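The claim came to Popescu as file 559, and he opened it at the office in Jindmont a little after eight. Claimant: Begović, widow, sole occupant of a house on the ridge at Allcombe. Nature of loss: subsidence. Estimated movement: none recorded.

He read the last entry again. A subsidence claim with no movement was a short job. He took the level, the crack gauges and a roll of tape, and signed out the car.

The house was a single story on a strip foundation. He checked the external brickwork first and found the courses true. The drains ran clear. The nearest tree was a pear, too small and too far off to draw water from under the footing. Inside, he set the level on the floor of each room in turn and wrote down what it gave him. No reading was outside tolerance.

"It goes down at night," said Mrs. Begović. "You're here in the day."

He asked how far.

"Two inches. Then it comes back."

He explained that clay could swell and shrink over a season. It could not do so between supper and breakfast. She said she had not mentioned clay.

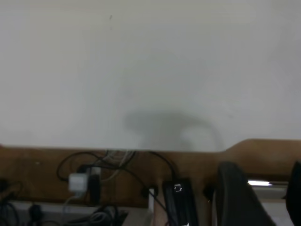
## Second visit

The policy, an old one issued by Restance, allowed a surveyor two attendances before a determination. Krešimir Popescu had never used the second one on a house that was level. He booked it for 02/04/2026 and put the reason down as "claimant's request," although she had made no request.

He arrived at dusk and fixed a gauge across each door frame. On the outside wall he set a datum pin, and he drove a steel rod into the ground well clear of the footing as a reference. He zeroed everything and sat in the kitchen with the log sheet. Mrs. Begović went to bed at ten. She had left him a blanket, folded, on the other chair.
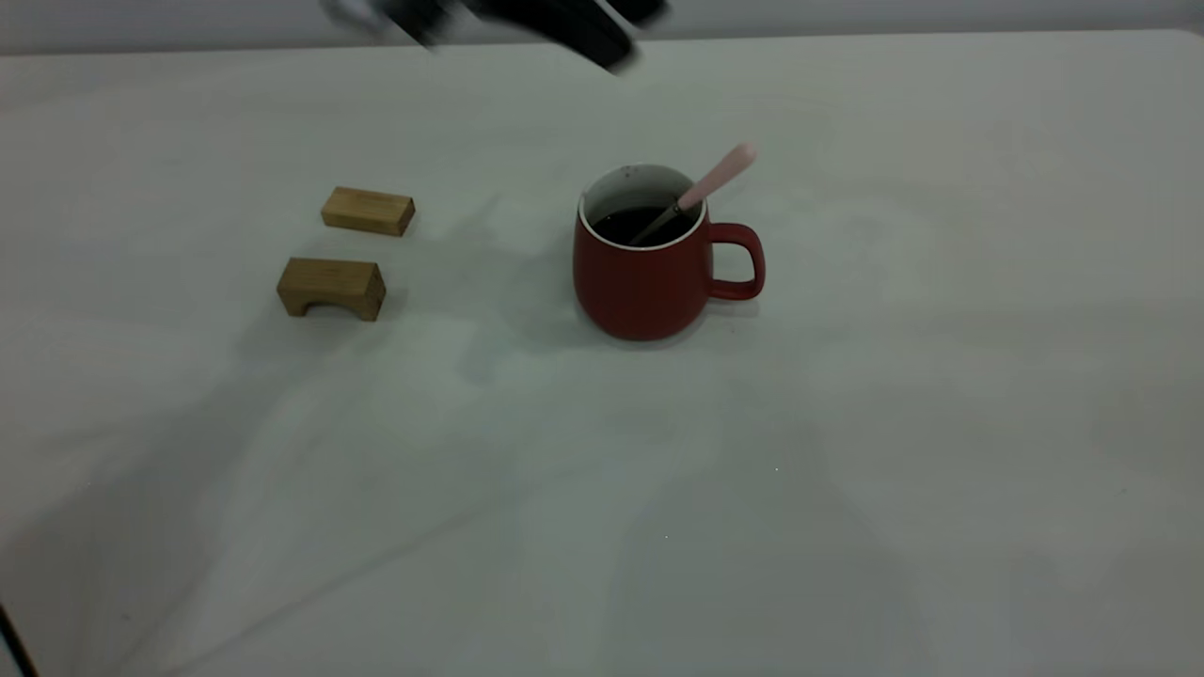 The first readings were flat. He wrote zero in each column and initialed the row. At midnight he did it again. The refrigerator cut in and out. He had been in the trade for 40 years less one winter, which he had spent in a hospital, and he had forgotten how a house sounded to a person who was awake in it and had nothing to do.

At three he walked outside with the flashlight. The rod stood where he had driven it. The datum pin was two inches lower than it had been.

He took the measurement again from the other side. He checked the rod for disturbance and found none. Then he went in and read the gauges, and every one of them was at zero. The house had gone down without racking, cracking or tilting — all of it together, the way a person sits.

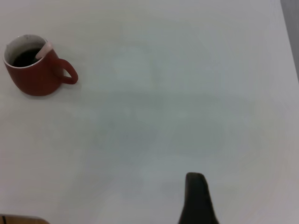

He logged the figure. There was a box for probable cause, and under it a list of codes: shrinkage, heave, mining, escape of water. He left it blank and sat down again with the blanket over his knees.

The pin began to rise a little before five. He watched it against the rod for as long as it took. When it was back on the mark, a light came on in the bedroom, and he heard her feet on the floor.

"Well?" she said from the hall.

"Two inches," he said.

"My husband weighed it once. On paper, I mean. He was an engineer. He said that a house this size ought to be tired."

Popescu asked whether she still had the paper. She thought it might be in the dresser, under the tablecloths. He moved his chair so that she could get at the drawer.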